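Chapter 7
Faults at the Gripper

What's in this chapter
7.1 Opening case: the stuck caddy at Meredith
7.2 Reading a fault log backward
7.3 Stall, slip, snag
7.4 Stopped is a state, safe is another one
7.5 Writing it up

Before you start: Chapter 4 (force limits) and the first half of Chapter 6 (cell layout). If you skipped 6, at least read the part on reach zones. We use it on nearly every page.

7.1 Opening case: the stuck caddy at Meredith

Small cell. One arm, one two-finger gripper, one bench. Zolter runs it at the Meredith site and the job is taking old desktop computers apart — drives out first, then memory, then the power supply if the screws cooperate. Not fast work. A person opens the cover and sets the chassis on the bench, the arm does the pulling, a person sorts what comes out.

By April the cell had done over 3000 drive pulls. Good record. A few dropped drives, one bent bracket, the usual pile of reseats. Then a fault with the number 335 on the screen, a chassis hooked on the gripper, and an operator with one hand inside the case. No injury. Close enough that the cell was shut down and the whole thing got written up, and that write-up is what we work from here.

First the working space. Students who have only handled parts in an open tray tend to underrate how tight a desktop case is. Hard edges, folded metal, rails full of slots, cables wherever the last person shoved them. The power supply sits close to the board. The drive cage sits close to both. A gripper that has plenty of room above the case has very little once it goes in, and the linkages need room too, which people forget when they measure only the fingertips.

So plan for the whole hand. Fingers, linkages, bolts, any cable that travels with it.
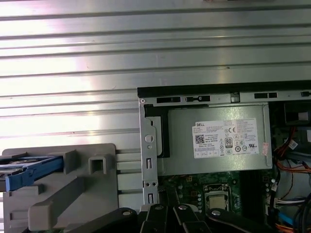
What the cell was told to do

The program on the Ravard controller was short. In plain words:

Move over the cage.
Go down to the caddy handle.
Close until the fingers meet resistance.
Pull along the slide direction.
If the pull force goes over the limit, stop and wait three seconds, then try again.
After the second try, raise a fault.

Read that again and look for the hole. "Close until the fingers meet resistance" — resistance from what? The program took any contact as the caddy handle. A cage wall would pass. So would a bracket, a wire bundle, or a fold in the chassis. The finger stops moving, the motor current goes up, the program says good, got it.

That check had worked since the cell was set up. This is the awkward part and we'll come back to it in 7.3. A weak check on a well-behaved part looks the same as a strong check. The log fills up with passes either way.

The run that went wrong

Times below are from the controller log and the operator's notes. The two don't agree to the second. Normal. The order is solid.

Chassis loaded, cover off, operator presses start. Arm goes to the cage. Fingers close, contact flagged. Pull begins. Force climbs past the limit early, well before the caddy should be clear of its guides. Arm stops. Waits. Second pull, same result. Fault 335 comes up, which on this cell means "pull force exceeded, retry used up."

So far the machine did what it was told. Nobody would write a chapter on it.

Then the operator cleared the fault from the pendant and chose Resume. On this version of the program Resume did not go back to the start of the pull. It went on to the next line, the lift. The arm went up with a finger still caught behind the caddy, and the near side of the chassis came up with it. The operator saw the case tip and reached in to hold it down.

The second protective stop came from the same force limit. The arm held position, motors powered, brakes off, chassis tilted, hand inside. That's the moment we care about. Stop here in class and ask people to say what they would do, out loud, before turning the page. The answers are usually worse than they expect.

What the operator did: called out, kept the hand still, and had someone else press the emergency stop. The power dropped, the brakes set. The chassis didn't move much. Two people then lifted it off the finger. Right order, and partly luck. The cell instructions at that time said nothing on how to free a caught part. There was a line on dropped parts and a line on lost air pressure (the cell has no air).

The contact itself

Worth slowing down over. A finger tip against a drive caddy is a tiny area carrying the whole load of the pull. The latch has to give first, then the caddy has to slide. If the tip pushes on the body of the caddy and misses the latch, the caddy can't go anywhere and the force goes into the plastic, the cage, and finally the case. From two steps away it all looks fine. Metal on plastic, finger in place, arm in roughly the right pose.

The wrist camera on this cell helps, but only if somebody looks at it. It sits behind the fingers, so the gripper plates block a good part of the view, and window light can wash out whatever is left. A caddy latch and a caddy body in the same blue don't separate well on a small screen. The operator at Meredith had the view open and still could not tell which one the finger was on.
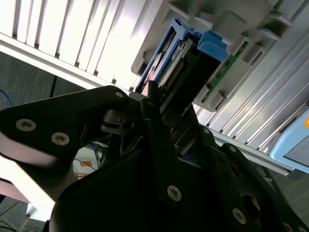

Reading time for the full chapter: 56 minutes

Three questions fall out of this case, and the sections that follow take them one by one.

Where was the finger? The controller knew the joint angles and it knew the motor current. It had no idea what it was touching. Position plus current gives you "something is there at this height." For a caddy that is not enough. You want at least one signal that changes only if the right thing happened. A small test pull is cheap: draw back a short way at low force, check that the force drops as the latch lets go, and only then commit. Takes a bit of cycle time. Take it.

What did Resume mean? To the programmer it meant carry on from the next safe line. To the operator it meant try again. Both fair readings of the word. The button text came with the controller and was never changed, and the training sheet showed the screen without saying what the button did. Look for this everywhere. Resume, Continue, Reset, Clear, Home — five words, and on many cells nobody in the room can say what each one makes the arm do from a half-finished move.

Why did the hand go in? Easy one to get wrong in a report. "Operator failed to follow procedure" is a sentence that ends the thinking. A case was tipping and a person caught it. People catch things. If the cell lets a load tip within arm's reach, hands will go there, and your design should assume it.

What was changed

Zolter made four changes before the cell ran again. Short versions here, details in 7.3 and 7.4.

The chassis is now clamped to the bench. It had been sitting on a rubber mat. A clamped case can't ride up on the gripper, the force limit trips earlier, and there is nothing to catch.

The fingertips were swapped. The Ollier gripper takes different tips, and the new ones have a notch that fits the latch tab. If the tab isn't in the notch the fingers close further than they should, and the program can see that and refuse to pull.

After fault 335 the only option on the screen is Release and Back Off. The fingers open first, the arm retreats along the path it came in on. If the fingers can't open, a different fault comes up and the operator goes to the card.

The card is new. One page, stuck next to the emergency stop. Hands out, stop pressed, check the power light, then free the part with two people. No tools in the case until the power light is off.

Note what didn't change. The force limit stayed where it was. There was some pressure to lower it and the team ran a few trials, but a lower limit tripped on stiff caddies that were perfectly fine, and operators started clearing faults without reading them. More faults, less attention. We see that trade again in 7.4 with light curtains.

Words you will need

Stall: the motor is driven but the finger or joint doesn't move.
Slip: the grip holds force but the part moves against the finger.
Snag: the finger or tool is caught on something that was not the target.
Protective stop: motion ends by control action. Power may still be on the motors.
Emergency stop: a person stops the machine by hand. On this cell, power off and brakes set. Check your own.
Stored energy: anything that can still move after the stop. Springs, a raised load, a bent cage waiting to unbend.

People mix up stall and snag constantly, including in reports that got signed. A snag often causes a stall. The log will say stall, teh part in your hand will say snag. Believe the part.

Before 7.2

Pull the log for one fault on your own lab cell, any fault, even a dull one. Print it. Start at the last line and work up, and mark the first line where the machine's idea of the world and the real one came apart. Don't worry about cause yet. For the Meredith cell that line was contact flagged, well before anything looked wrong on the bench.

Bring the printout with you. Section 7.2 starts with it.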